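24/02/2025
By Alfredo Lagman

I keep hearing that the robot data problem is close to solved. Get enough examples, the pitch goes, and the hands will sort themselves out. I have spent more time than I'd like going through examples, and I remain hard to convince.

The set on my screen this week is called Cumari. It has 3133 clips, nearly all of them two arms doing small chores with packets, jars and clips on a marble top. I asked for the raw files because the highlight reel looked too good. Highlight reels always do. The raw files are where you find out what the model is being fed.
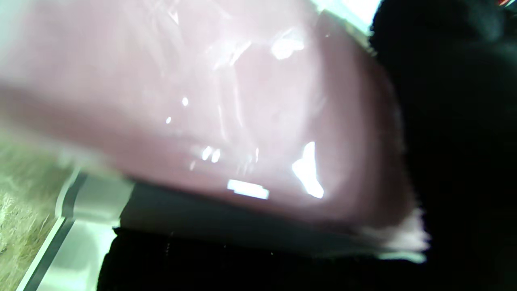
Wrist view. Something pink and shiny, and not much else to go on.

Now, a person could probably guess what's going on from the other angles. The question is what a network does with it. The people at Villanueva tell me the glare "averages out." Over how many clips? In which lighting? I asked in August and got a link to a chart with no units on it.

I pulled 292 clips at random and went through them by hand, which took most of two evenings. In 143 of them I couldn't tell from the wrist view alone whether the grip was any good. That's my own judgment, done with tired eyes, and you're free to discount it. But I know what plastic film looks like when light hits it, and a black hand against a dark background doesn't help either.
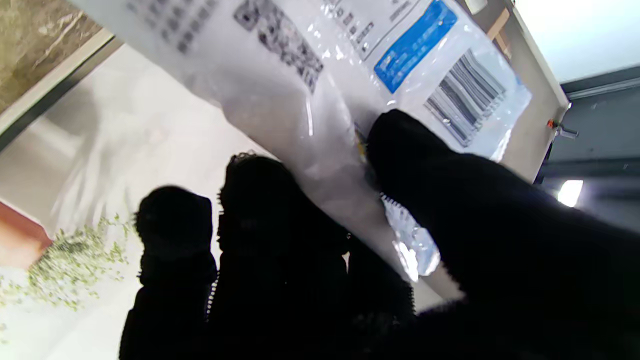
Film is a rotten thing to learn on. It folds a new way every time you touch it, the printing bends with it, and half of what looks like an edge is a reflection. I don't object to having it in the set. Kitchens are full of the stuff. I object to a success label that's a plain yes or no, when the same packet can be held well, held badly, or held by one corner and a prayer.

The fixed view is a good deal easier to read.
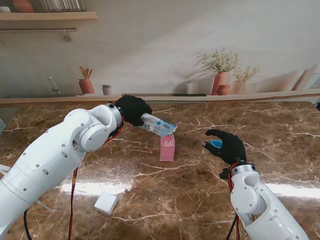
Left hand with the flat packet over the pink carton, right hand holding something small and blue.

Even so, look at the wall. The plants and spoons are printed on. I get why you'd want a kitchen behind the work, but a painted faucet teaches a robot nothing about faucets, and I'd like to see the same chores against five other backgrounds before anyone says "home-ready" to me again.

The two-handed clips are the part I'd keep. Getting one hand to wait while the other does its bit is hard, and you can't fake it with more single-arm footage. A clothespin-style clip is a decent test too, with jaws that have to face the right way before you get anywhere near the target.

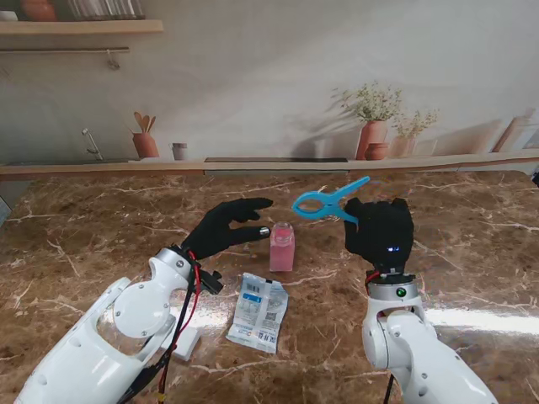
What I'd pay for is the bad takes, with a note from the operator on what went wrong. Cumari ships with 5 of those. Villanueva says the rest were "filtered for quality," and I've asked whether they still have them. No reply yet. I'll update this post if one comes.

Recent posts
Flelis, one year on: still can't fold a towel
What a success label leaves out
My notes on the Jotex gripper talk
Who checks the checkers?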